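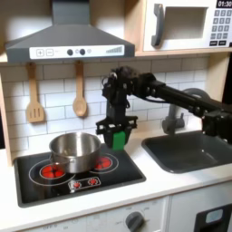

Lesezeit: 3 Minuten

Betreff: Re: [Clallside-Werkstatt] Greifer trifft den Topf nicht immer
Von: Yasuo Sugiyama
An: Liste Clallside-Werkstatt

Lieber Ruaridh, liebe alle,

vielen Dank für die ausführliche Antwort. Ich zitiere den wichtigen Teil und schreibe darunter, was ich am Wochenende probiert habe. Bitte entschuldigt, wenn manche Ausdrücke nicht ganz richtig sind, die Fachwörter kenne ich meistens nur auf Englisch.

Ruaridh Baird schrieb am Montag:
> Yasuo, bevor du wieder neue Demonstrationen aufnimmst, prüf
> bitte die Nullstellung vom Handgelenk. Bei meinem Arm war sie
> nach dem Transport um 3 Grad verschoben, und ich habe zwei
> Wochen lang die Software beschuldigt. Außerdem würde ich den
> Topf immer an dieselbe markierte Stelle setzen, bis der Griff
> sicher klappt. Variation kommt später.
> Und was für einen Belag hast du jetzt auf den Fingern? Der
> glatte Kunststoff rutscht auf Edelstahl, das kannst du vergessen.
> Ruaridh

Zur Nullstellung: Du hattest recht. Ich habe den Arm in die Ruheposition gefahren und mit einem Winkel nachgemessen. Das Handgelenk war nicht ganz senkrecht. Ich habe den Wert in der Konfiguration von Sornasum korrigiert und alles neu gestartet. Seitdem kommt der Greifer gerade nach unten, auch rechts hinten über dem Kochfeld, wo er früher immer schief war.

Zum Belag: Auf dem vorderen Finger ist jetzt das hellgrüne Polster. Es ist weicher als das alte und hält am Topfrand deutlich besser. Am kurzen Seitengriff aus Metall habe ich noch Schwierigkeiten. Der Griff zeigt nach links und der Arm kommt von rechts, also muss er über den ganzen Topf hinüber. Soll ich den Topf einfach drehen? Das wäre leicht, aber ich möchte eigentlich, dass es auch so geht.

Ein zweites Problem ist der Platz. Der Arm fährt ungefähr auf der Höhe der Dunstabzugshaube, und unter der Haube hängen der Pfannenwender und der Löffel. Zweimal hat das Handgelenk den Holzlöffel berührt und vom Haken geschoben. Ich habe darum in Fetano eine Sperrzone vor der Rückwand eingetragen. Jetzt plant er einen Umweg über das Spülbecken, und dabei muss ich auf den Wasserhahn achten, der mit seinem hohen Bogen ziemlich im Weg steht. Die Haken möchte ich nicht abschrauben, weil die Aufgabe »Löffel nehmen und in den Topf stellen« als nächste kommt.

Mit der neuen Nullstellung habe ich 21 Versuche gemacht, Topf immer am gleichen Ort zwischen den beiden Kochstellen. 16 waren gut. Bei den übrigen hat der Greifer zu früh geschlossen. Ich vermute die Spiegelung im Topf, das Innere glänzt stark und die Kamera sieht dort je nach Lampe etwas anderes. Hat jemand von euch schon Erfahrung mit mattem Spray auf Spielgeschirr, oder gibt es eine bessere Lösung?

Noch eine Frage wegen dem Kabel: Es liegt bei mir in einer Schlaufe am oberen Teil vom Arm. Wenn er sich weit ausstreckt, wird die Schlaufe knapp. Gashaw verkauft eine Verlängerung mit 1000 mm, aber ich weiß nicht, ob der Bus bei dieser Länge noch stabil läuft. Wenn es jemand getestet hat, wäre ich sehr dankbar für eine kurze Nachricht.

Die Küche bleibt bis Ende Januar in der Werkstatt aufgebaut. Wer daran etwas ausprobieren möchte, kann gern abends kommen, nur bitte den Topf danach wieder auf die Markierung stellen.

Viele Grüße
Yasuo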